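Cladcombe Evening Course in Practical Automation
Handout 7: Good manners at the bench
Notes by Danai Zacharopoulos

Welcome back, everyone! Before we touch anything this term I would like us to spend a little while on house rules, which I know sounds dull, but please bear with me (Markos Balaskas tells me he now recites them in the bath).

Keep the cloth for the pieces you are working with and nothing else. Mugs, phones and pens live on the side shelf. Keep your hands out of the arm's reach while it is enabled, even when it is standing still, and say "moving" out loud before you start it. New programs run at the slow setting for the first 30 minutes. When the gripper goes down to a small piece or into the basket, watch the fingertips and the rim together, and keep one hand by the stop button.

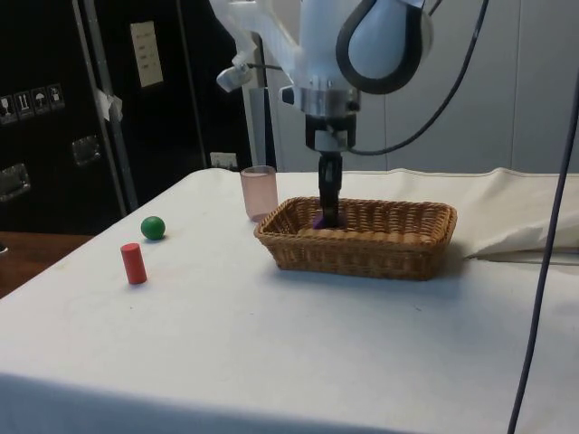
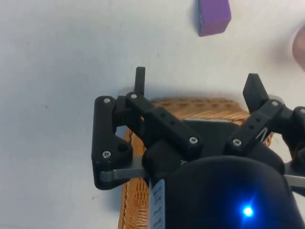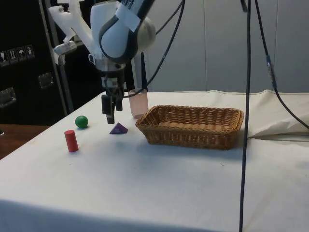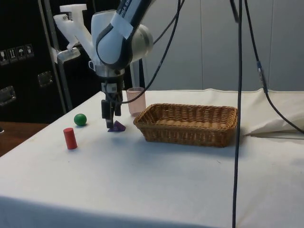
The purple block with the gripper right down at it, fingers pointing straight at the cloth.

Cables and the stop button

Look along every cable from end to end before you switch on, and do it again after any break, however short. A cable needs enough slack for the arm's longest stretch, and a joint between two lengths should never be taking the weight. If you are unhappy with one, press stop first and then fetch Fotini Tzavaras or me. We would much sooner be fetched 8 times for nothing!

For next time, please read section 3 of the Osura bench rules and bring one rule you would word differently.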